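Le retour du pain de nuit

Quatre heures du matin, rue Kennedy. Une seule vitrine allumée sur toute la longueur. Ça sent la croûte jusqu'à l'arrêt de bus, et il y a déjà trois personnes devant la porte, en blouse, en bleu de travail, en jogging. Pas la clientèle du dimanche. Ceux qui finissent et ceux qui commencent.

On croyait la chose morte. Le pain vendu la nuit, au fournil, à la sortie du four, c'était un souvenir de grand-père. Et puis une boutique, puis deux, puis tout un bout de ville. J'ai passé une bonne partie du mois de mai à faire le tour, carnet en poche, yeux en vrac.

D'abord le quartier Kennedy. Un ancien faubourg de tanneurs, refait dans les années soixante, mal refait, avec des barres longues et un boulevard trop large. L'hôpital au bout, le dépôt des bus de l'autre côté, la gare de triage derrière. Bref, un quartier qui ne dort pas beaucoup. Le fournil Clendemari s'y est installé dans un ancien pressing. On voit encore le rail des cintres au plafond, ils ne l'ont pas enlevé, ils y accrochent les torchons.

Clendemari ouvre à 2 heures. Ferme à dix. L'après-midi, rideau. Au début les voisins n'ont pas compris, certains ont râlé pour le bruit, l'extraction surtout, un vieux moteur qui tapait. Moteur changé, les plaintes ont cessé. Maintenant les mêmes descendent en pantoufles.

La carte tient sur une ardoise. Un pain de seigle, un pain de ménage au levain, une fougasse, des petits pains au lait. Les petits pains partent les premiers, toujours. Le seigle attend, il est meilleur le lendemain de toute façon et les habitués le savent. Café filtre, dans un thermos, on se sert. Pas de table. Un rebord de fenêtre, et quand il pleut on se serre.

Le prix ? Un peu moins cher que la boulangerie de jour au coin du boulevard, pas de beaucoup. La marge se fait ailleurs : pas de vitrine réfrigérée, pas de sandwichs, pas de gâteaux à la crème qu'on jette le soir. Très peu d'invendus. Le reste part en chapelure, vendue au sachet.

Parlons du four quand même. Un Hurnico à sole, d'occasion, trois étages, racheté à une cantine qui fermait. Il met une éternité à monter en température mais après il ne bouge plus. Dans le métier on les aime ou on les déteste, ces fours-là. Les pièces se trouvent encore, à condition de connaître quelqu'un qui connait quelqu'un. La porte du bas ferme mal. On la cale avec une brique.

Et la farine. Là c'est plus compliqué. Le moulin qui livrait tout le secteur a arrêté les petites tournées, trop de kilomètres pour trop peu de sacs. Les fournils se sont donc groupés. Une commande commune, une palette déposée en un seul endroit, et chacun vient chercher avec sa camionnette ou son vélo cargo. J'ai vu le cahier où tout est noté : 812 sacs depuis l'ouverture, au stylo bille, avec des taches de gras sur une page sur deux. Le cahier est gardé chez Clendemari, sous la caisse.

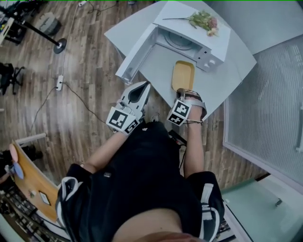
Le groupement a un nom, Funix, que personne ne sait expliquer. Une blague de départ, parait-il, restée sur les papiers. Funix n'a pas de bureau. Une boîte aux lettres, un compte en banque, une réunion par trimestre dans l'arrière-salle d'un café, où l'on parle surtout de blé et de loyer. Du loyer plus que du blé.

Parce que le loyer, c'est le vrai sujet. Un fournil de nuit ne tient que dans un local pas cher, avec une hauteur sous plafond correcte, une arrivée de courant costaud et des voisins patients. Essayez de trouver ça en centre-ville. Trois projets y sont tombés l'an dernier, bloqués au stade du bail. Le faubourg s'en sort mieux, les pieds d'immeuble y sont restés vides longtemps, les bailleurs sont contents de voir de la lumière.

Deuxième étape de ma tournée, plus au nord, derrière la gare. Un couloir plus qu'une boutique. On entre de côté, sac à dos devant, on commande, on ressort en reculant. Là c'est brioche et rien d'autre. Enfin si, une tourte à l'oignon certaines nuits, annoncée par un papier scotché sur la porte. Je l'ai ratée deux fois. La troisième, j'en ai mangé la moitié sur le trottoir, brulante, avec les doigts. Oignons très cuits, presque confits, pâte épaisse, du poivre en grains mal écrasés. Ma meilleure nuit de ce reportage, de loin.

Qui achète ? Les soignants, les conducteurs, les agents du tri postal. Des étudiants qui rentrent, moins qu'on pourrait le croire, plutôt vers la fin de semaine et plutôt pour la fougasse. Des insomniaques aussi, reconnaissables au manteau par dessus le pyjama. Et beaucoup de retraités, dès cinq heures, qui ont toujours acheté leur pain tôt et qui trouvent normal qu'on leur ouvre enfin. Les nuits fortes, la file va jusqu'au passage piéton.

J'ai regardé les archives de la ville, par curiosité. Un relevé de patente d'avant-guerre donne 612 fournils pour l'agglomération. Presque tous cuisaient de nuit, et beaucoup vendaient par le soupirail, au ras du trottoir, une main qui monte, une pièce qui descend. Il reste quelques-uns de ces soupiraux dans la vieille ville. Murés pour la plupart. Un seul a gardé sa tablette de pierre, creusée au milieu par les pièces.

La suite on la connait. Les supermarchés, la pâte surgelée, les terminaux de cuisson. Les horaires aussi, la vie de boulanger n'attirait plus, se lever quand les autres se couchent, ne jamais voir ses gosses à la sortie de l'école. Curieusement les nouveaux fournils prennent le problème à l'envers : on cuit la nuit, on vend la nuit, et l'après midi on est libre. Deux équipes qui tournent, une semaine sur deux. Ça ne règle pas le sommeil. Les cernes sont là, chez tout le monde. Mais à seize heures trente ils sont devant l'école.

Côté goût, il faut être juste, c'est inégal. J'ai mangé du très bon et du franchement raté, des mies collantes, des croûtes pâles, un pain aux noix qui avait un gout de placard. Le pain chaud pardonne beaucoup. On l'arrache, ça fume, on trouve ça merveilleux. Le même pain à midi, froid, sur une planche, raconte autre chose. Mon conseil, en acheter deux : un pour la route, un pour juger.

Une pétition circule pour que le bus de nuit s'arrête devant l'ancien pressing. Elle en est à 3909 signatures, plus que le quartier ne compte d'abonnés au bus, disent les mauvaises langues. La ville étudie. En attendant les clients descendent à l'hôpital et remontent à pied, dix minutes, un peu plus avec le vent de face.

Cinq heures et demie. Dernière fournée de ménage, les grilles claquent, quelqu'un demande s'il reste du lait pour le café. Il n'en reste plus. Le seigle est à gauche, sous le torchon.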